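Textiles & Care of Clothing, handout 3 (September)
Hanging, folding and putting away: knitwear

Carry over from last time: fibre types, reading a care label. If you missed it, copy the notes off someone before the practical.

1. Why knits go out of shape
Knit = loops. Loops slide, so the fabric gives. Good for getting a jumper over your head, bad when it hangs by two points for months. Heavy knits drop the most. Woven cloth (shirts, sheets) holds up far better becuase the threads lock over and under each other.

Look at the parts that go first:
- shoulders, get little peaks from the hanger ends
- neck, stretched if you force the hanger through
- cuffs, go wavy if you pull on them to move the garment
- hem, drops at the front

2. Types of hanger
Bare wire: cheap, narrow, can rust on damp cloth.
Coated wire: same shape with a plastic skin. Kinder, grips a bit. Still narrow. Check where the wire is twisted together under the hook, coating often splits there first.
Shaped wood or padded: best for coats and jackets. Takes up rail space.
Clip: skirts and trousers only.

Bayram rail in the store cupboard has mostly coated wire. The shaped ones are in the Lolturen box, please put them back after.

3. Getting a knit onto a hanger
Work flat on a table. Hanger in from the hem, never down through the neck. One shoulder, then the other. Straighten sleeves last. Ribbing (cuffs, collar bands, some hems) is the stretchiest bit of the whole garment so handle it gently.

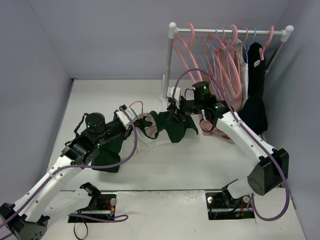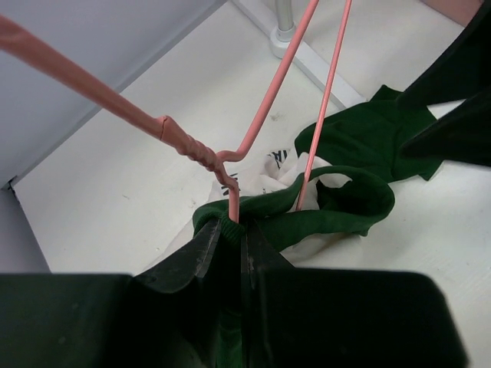 Fig. 1 and 2. Green garment and hanger, both views. Ribbed band and pink coated wire close up in the second.

Note on fig. 2, find the twisted neck of the hanger and follow the wires out from it. Good one to sketch for your folder, label the twist and the rib.

4. Or fold it
Most jumpers are better folded. Face down, sleeves across the back, sides in, bottom up to the shoulders. Heavy ones at the bottom of the pile. Dont stack so high that the lower ones get squashed.

Halfway option: fold the jumper in half lengthways, lay the hanger on it with the hook at the armpit, body over one side and sleeves over the other. Weight sits on the bar and not the shoulders.

5. Before storing
Wash or air first. Must be fully dry. Empty pockets, do up buttons, turn dark colours inside out.

Practical
Bring one knitted top, any size. Weigh it and write the weight down (mine was 251 g, a thick adult one can be about 900). Hang overnight, measure shoulder to hem before and after. Results in the Florovus table on the back sheet.

Reading: Erkasov booklet, the chapter on storage. Skip the part on moths, we do that later.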